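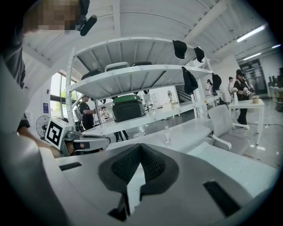 El oficio que se aprende escuchando

Murali Naidu tardó un invierno entero en distinguir un rodamiento gastado de una correa floja. En el taller Tsoukalas, donde entró de aprendiz con veintidós años, le hacían cerrar los ojos delante de la lavadora y decir qué pieza sonaba. Fallaba casi siempre. Hoy lleva su propio negocio, Wetell, y sigue empezando cada reparación de la misma manera: enchufa el aparato, lo deja girar y no toca nada durante un rato.

La reparación de electrodomésticos vive un momento extraño. Hay más encargos que hace una década y menos gente para atenderlos. Wetell cerró el último ejercicio con 2.548 avisos, de los que 1.451 acabaron en arreglo. El resto se quedó por el camino, casi siempre por el precio del recambio.

«Una placa puede costar más de la mitad que la máquina nueva», explica Naidu. «El cliente hace la cuenta y se va a la tienda».

Warrick Trevaskis conoce el problema desde el otro lado del mostrador. Dirige Skemix, un almacén de piezas usadas que guarda bombas, motores y termostatos de modelos descatalogados. En febrero compró el fondo de un mayorista que cerraba y todavía no ha terminado de clasificarlo. Las juntas de goma son lo que peor envejece; los motores, dice, aguantan casi todo.

Los dos coinciden en que faltan aprendices. La formación reglada dedica pocas horas al diagnóstico, y un técnico necesita años de visitas a domicilio para trabajar solo. Naidu tiene ahora una aprendiza en el taller. La semana pasada acertó su primer rodamiento, el de una secadora con 10 años de uso.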